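Read sections 1 to 3 before you begin. The rack and its hardware are packed in the smaller of the two bags marked Zurkonitz.

## 4. Placing the wire rack on the table

The Hilline wire rack is meant for small, light things that would otherwise drift around the tabletop. It can stand anywhere on a flat surface, but a rack set near the middle of the table leaves the long sides free for cables and for whatever you are working on.

**You will need:** the rack, the wooden rod, 2 end caps, a soft dry cloth.

1. Wipe the tabletop and let it dry. Grit under the wire will mark a painted or coated surface.
2. Slide the wooden rod through the lower wire loops from either end. Turn it as you push. If it binds, pull it back a little and try again — do not tap it through with a hammer.
3. Press one end cap onto each end of the rod until it stops.
4. Set the rack down and push lightly on each end. If it rocks, bend the low foot outward by hand, a little at a time.
5. Move cables to one side of the table and keep them together. They should not pass under the rack.
6. Put cups, cloths and small containers back last.

**Note:** Leave at least 8 inches between the rack and the table edge. On the Dustau narrow table, 3 inches is enough.

**Caution:** Do not lift the table by the rack or hang bags from it.

Rolled cloths keep their shape best when they lie flat beside the cables. Cups can go at the opposite end of the table, where they are less likely to be knocked over when someone reaches for a plug.

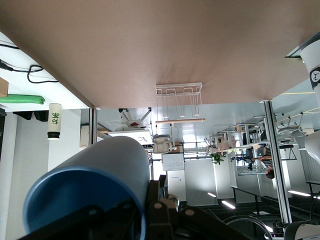
*Fig. 4. White wire rack with its wooden rod, on a table in an open office.*

If the table has metal posts, check that you can still reach their fittings once everything is in place. Clamps and shelf brackets are covered in section 6.

### 4.1 Loading the rack

1. Start with the flattest items, one to each wire section.
2. Add the rest from the center outward.
3. Stop if the wire begins to spread. The rack is rated for 14 ounces in total.

**Note:** Cups and bottles do not belong in the rack. Stand them on the table.

### 4.2 Cleaning

Take everything out and draw the rod free before washing the wire. Use warm water and a drop of dish soap. The rod should only be wiped with a damp cloth — soaking raises the grain and it will no longer slide through the loops.

Replacement rods and end caps are sold in pairs through Mac Carthaigh. Ask for Benedicta Essien at the parts desk and give the length of the old rod, measured without the caps.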